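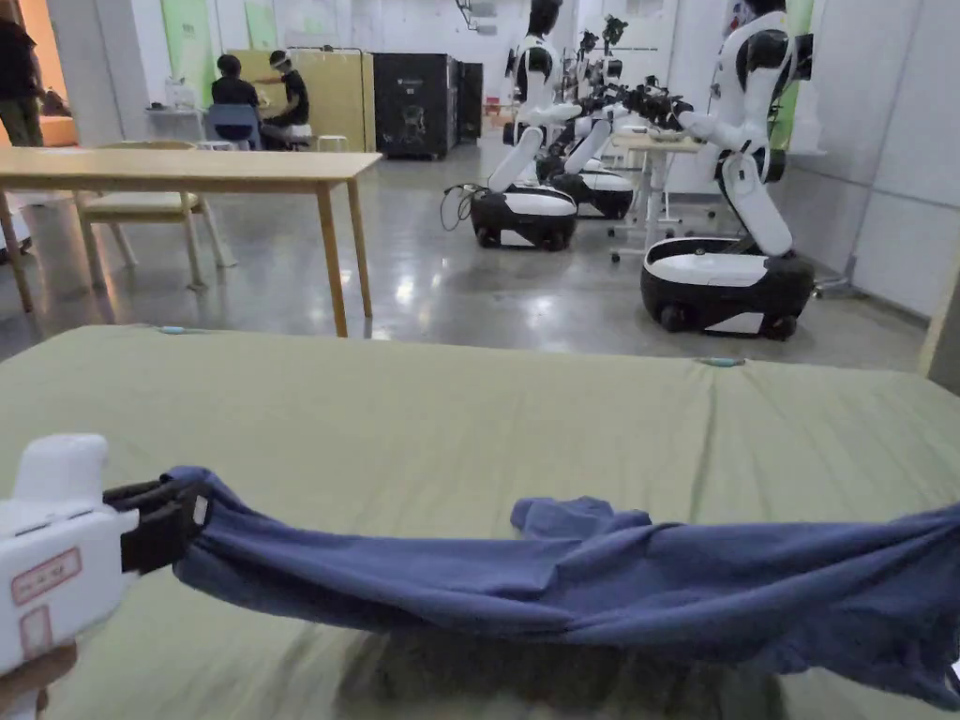 Tadeo Maldonado
My sister in Molley asked me over dinner when she can stop folding laundry, and I gave her such a rambling answer that she went to bed. So I'm trying again here, with a cup of tea and fewer interruptions. Can a machine do the wash yet? (A thread, and I'm sorry, you know how I get.)

2/
Short version: pieces of it, on a good day, if you're patient and you aren't fond of the shirt. I've been following household robots since I worked the floor at a commercial laundry in Drundovbridge, and I still get excited every single time one of them picks up a sleeve!

3/
At the laundry we had a flatwork folder called the Drenum that could get through 300 sheets before the coffee was ready. Wonderful machine. But a sheet has four corners and somebody had to feed it in straight. Hand it a T-shirt and it would have given you back a blue sausage.
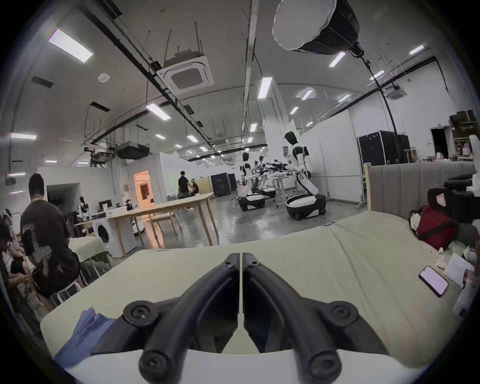 4/
What I keep telling my sister is that a chore is mostly the parts we forget to mention. You find the shirt, you work out which end is up, you pinch one layer and leave the other one alone. Now try it with two curved black fingers and no fingertips to speak of! And look at that cover, all wrinkles. I can tell a wrinkle in the bedding from the hem of a shirt without thinking, and I'd love to know how long it takes a machine to get there. Even the washer back by the wall has the easier job, bless it. All it has to do is go round.

5/
Nimal Khan asked me whether that means shop floors will get there first. I think so, yes. Same part, same bin, same height, hour after hour. When I visited the Durán plant in August they had an arm moving trays and it had done 1,665 of them by lunch, and the fellow beside it was eating a peach.
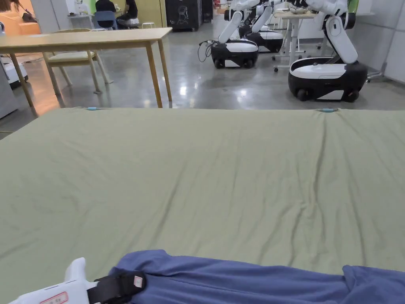
6/
But cloth! Cloth never lies down the same way again. You drop the same T-shirt 207 times and you get 207 different piles, and my kids could give you a few more.

7/
So here's how I judge a folding demo these days, for those of you who send them to me (please keep sending them). I want to see it begin with a heap. Once a shirt is flat and smoothed out, most of the hard part is behind you.

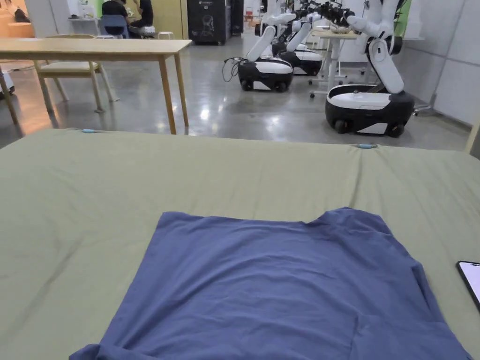 And then I want to see the second shirt, and an inside-out one, and a sock that has crawled up into the sleeve. I'd happily wait 2 minutes a shirt for that. I'd wait longer, I'd be asleep!

8/
Anyway, sis, if you're reading this: keep folding for now. I'll come over and do the towels.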